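Bottles, caps and liners: the questions we keep getting

Do I really need a special recycling bin?
Flosto would like you to think so. We doubt it. A plain round bin with a clear bag folded over the rim does the job.

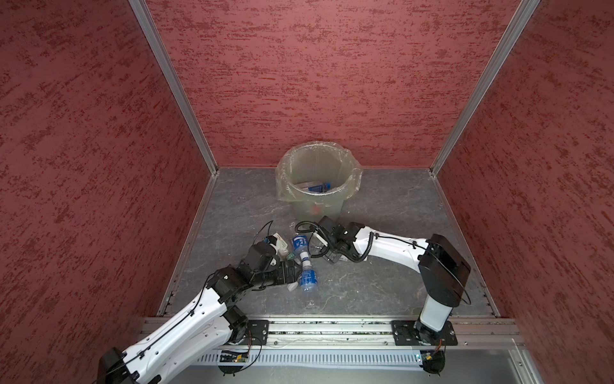 Photo: Drumberg Recycling Desk

Clear liners let you spot a mistake before the bag is tied.

Caps on or off?
Ask your hauler. Gevedport wants them on, Nasrallah wants them off, and neither has given us a convincing reason - so follow the local sheet.

Should I peel the labels?
We wouldn't bother unless your sheet says so. Life is short, and a wrap like the red and green one on this water bottle can stay put. 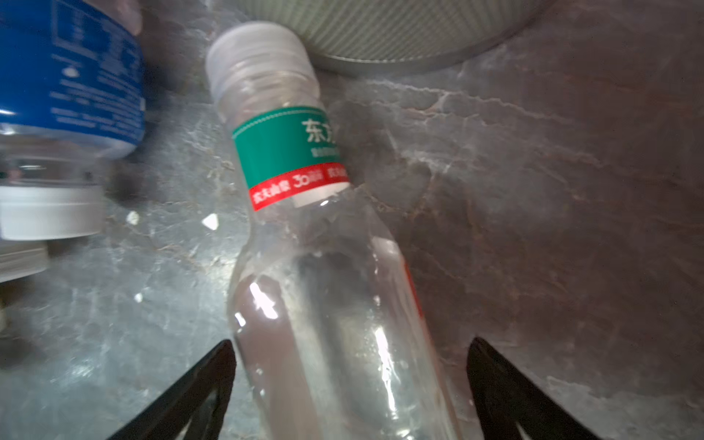
Does sorting on the floor save time?
So people claim. We tried it on a Tuesday and it took 12 minutes, 2 more than sorting at the bin. Loose caps wander off, too.
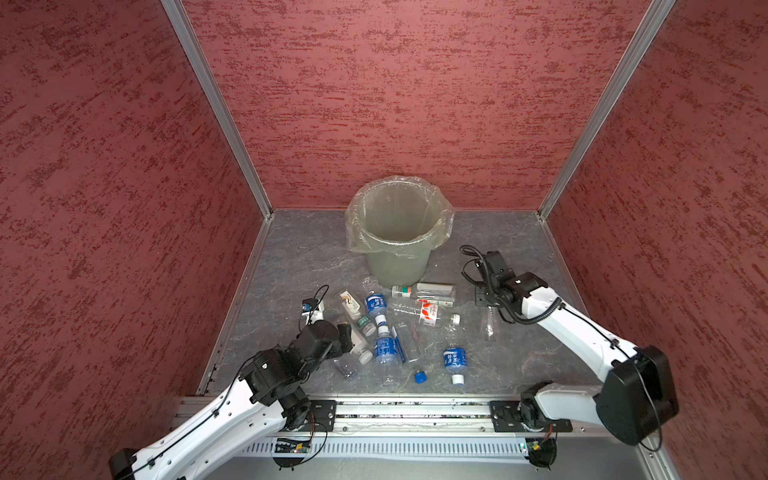 Bottles, a carton and loose caps spread out in front of the bin.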